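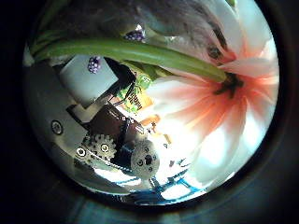 Flower by the stem, wrist camera view, gripper hardware at left.

Testing a Gripper on Light Household Chores: Flowers, Small Packages, Tabletops
Posted 10/28/18 by Rania Gaber

Vacuuming and mopping have been sold as solved problems for years. Tidying has not. This page covers how to set up a short test that tells you whether a two-finger gripper with a wrist camera can do light tidying in a lounge or break room. The procedure was written for the Collet hand running Clirninar control software, but any hand with adjustable closing force will do.

What you need

A gripper with force limiting, a wrist camera with a wide lens, and a mixed set of objects. Include at least one long-stemmed flower, one small printed package, and something small and bumpy such as a berry cluster. Artificial stems are acceptable for setup runs. Allow 43 minutes for a full pass, not counting calibration.

Step 1. Calibrate the wide lens

Run the Clirninar lens routine before any grasping. Straight edges bend strongly near the rim of a lens of this type, and an uncorrected position estimate is worst exactly where the fingers are. Collect 100 calibration views. Fewer will pass the software check but leave visible error in the outer third of the image.

Step 2. Set exposure for the palest object

White and pale pink petals wash out before anything else does. Lower the exposure until the petal edges separate from the background, then confirm that the stem is still detected. If you cannot get both, move the light.

Step 3. Set the closing force

Start at the lowest setting at which the fingers close completely. Grasp the stem well away from the bloom. Raise the force one increment at a time until the stem no longer slides when the wrist turns 90 degrees. Record the value. Stems and packages need separate values; do not average them.

Step 4. Run the pick sequence

Order the picks from stiffest object to softest. On our bench at Dalturdale we ran 400 attempts over two sessions in July, and 326 ended with the object in the correct bin. Most failures were on petals and on thin packages lying flat. A person doing the same sort does not fail often enough to be worth logging, so treat any rate below that as a research result.

Step 5. Move to the room

Take the arm off the bench and repeat at table height. Furniture changes the problem. The arm has to reach over seats and around plants, and a tabletop may have a hole or a lip that the depth estimate reads as an object. Mark these as no-grasp zones by hand. Approach low and slow, with the finger roughly parallel to the surface.

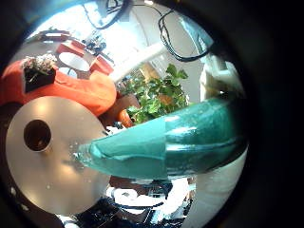 Step 6. Score the run

Give one point for a correct placement, zero for a drop, and minus one for damage or for moving something that was not on the list. A small planter shifted during a reach counts as minus one even if it stays upright. Log the finger type with every score, as results do not carry over between the metal fingers and the Fikberg molded ones.

Current limits

Clearing a known set of objects from a known table is within reach if someone checks the result. Flower arranging is not. Neither is wiping around things that must stay in place, which needs contact force control along the full length of the finger. Repeat the test after any change of finger, lens, or firmware, and keep the old force values on file.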